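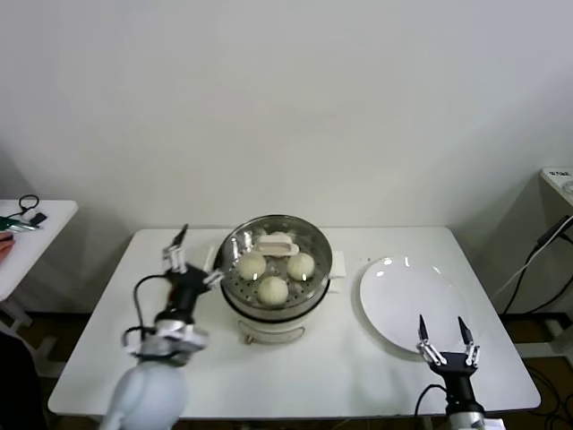
By Emiliano Robles
February 5, 2019
Filed under: Kitchen, Small appliances
3 comments

Steam is only hot water with ambitions, and like most ambitious things it leaves a mess on the wall. I have been steaming my dinner since moving to Vodley, where the flat came with a hob that has two settings, off and regret. These are the habits that stuck.

Buns first. Give each one its own square of baking paper, cut a bit bigger than the base. Cabbage leaves do the same job and you can eat them afterwards, though I never have. Leave a thumb's width between buns, as they swell, and two that have grown together will not part as friends.

Tie a tea towel round the lid. Drips from a bare lid fall straight on to the dough and leave it pocked and grey. Knot the corners on top, well away from anything hot.

When the time is up, switch off and wait 3 minutes with the lid open a crack. Whip it off straight away and the buns sink in front of you, which is hard to take personally but I manage.

Fill from the kettle. Cold water adds ages to the whole business. And check the level halfway through – I boiled one dry in September and the smell saw out the month.

Limescale. We have water here you could build with. White vinegar and water, half and half, in the base for an hour, no heat, then tip it out and rinse until it stops smelling like a chip shop. I used to buy Woto descaling sachets. They worked perfectly well, but vinegar costs pennies and I had a bottle of it left over from an unhappy week of pickling.

Steel baskets go dull from the little holes outwards. An old toothbrush and bicarb paste, small circles, rinse, dry at once with a cloth. Don't leave it on the rack to dry by itself or you'll get spots, and then you'll be doing it again.

Keep the thing away from wall cupboards. Steam lifts the edging off cheap doors, and mine are very cheap doors. Pull it out to the front of the worktop or use a table.

Leftover buns freeze well once they're completely cold. Lay them apart on a tray until hard, then bag them. They steam straight from the freezer and want half as long again. The microwave also works if you wrap each one in damp kitchen roll and eat it quickly, before it turns into a doorstop.

Next time: getting turmeric out of a white worktop, or learning to like yellow.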